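Your phone contract is too long and you know it

6 min read
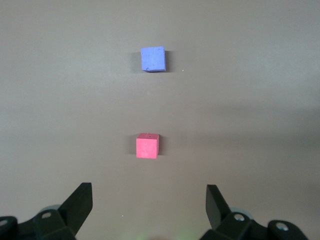 Two foam cubes on a tabletop.

I run a small business with four of us in it, and in March I spent the best part of a morning trying to leave our phone and broadband provider. I won't pretend it was the worst morning of my life (I once had to move a photocopier down a fire escape) but it was up there.

We'd been with Trundora for ages. The service was fine, mostly. Calls connected, the internet stayed up, and when it didn't somebody polite would ring back before teatime. What got me was the letter telling us we'd rolled over into a new three-year term, having missed the notice window. It had been open for one month, apparently, and the reminder had gone to an email address belonging to a lad who left us two summers ago. The price of getting out early? £3,907. For four desk phones and a line!

I know what some of you are thinking, because my brother-in-law has already said it. You signed it, you should have read it. Fair enough. I did read it, as it happens, or I read the first few pages and then the kettle boiled. But I do think there's a difference between agreeing to something and having it quietly agreed for you again three years later, and I don't see why a firm selling broadband to a hairdresser or a joiner should be allowed to treat those two things as the same.

The usual defence is that long contracts keep the monthly price down. Well, I got quotes. Gridier wanted £133 a month on a rolling deal and a bit less if we'd commit for two years, and the saving over the whole two years wouldn't have bought us a decent office chair. Voltora wouldn't give me a rolling price at all. I asked three times and each time was told how popular the five-year package was. Popular with who?

I'll say this for the other side - if someone is digging up the pavement to bring you a new line, of course they want to know you'll stick around. I've no quarrel with that. Charge me for the digging, spread it over a couple of years, fine. But most of us aren't having anything dug. We're having a box posted to us and a number moved across, and I've had more complicated deliveries from a seed catalogue.

Then there are the phones themselves. Ours are nice enough, and they've got a button for everything, most of which I've never pressed. I was told they were free. They weren't free, they were folded into the bill, and we'd paid them off long before the term was up and the bill never budged. If you take one thing from all this grumbling, ask for the handset cost on its own line. Mine went very quiet when I asked.

What would I like to see? A notice sent by post and by email, to a contact the customer has confirmed that year. Rolling monthly terms once the first contract is done, and no sneaking into a second one. And a proper figure for leaving, printed on every bill, so you can watch it go down. If my mortgage lender can manage it then so can the people who look after my voicemail.

We settled in the end, by the way. I grumbled, they knocked £1,000 off, and I grumbled some more and paid it, which I'm still cross about. We're on a monthly deal now and the calls sound exactly the same as they did before. I've put the new notice date on the wall calendar in red all the same.

Recent posts
Do you still need a fax number?
Niven headsets after six months of daily use
Moving office without losing your phone number
Why I turned off our hold music

Contact | Privacy | Back to top
© All rights reserved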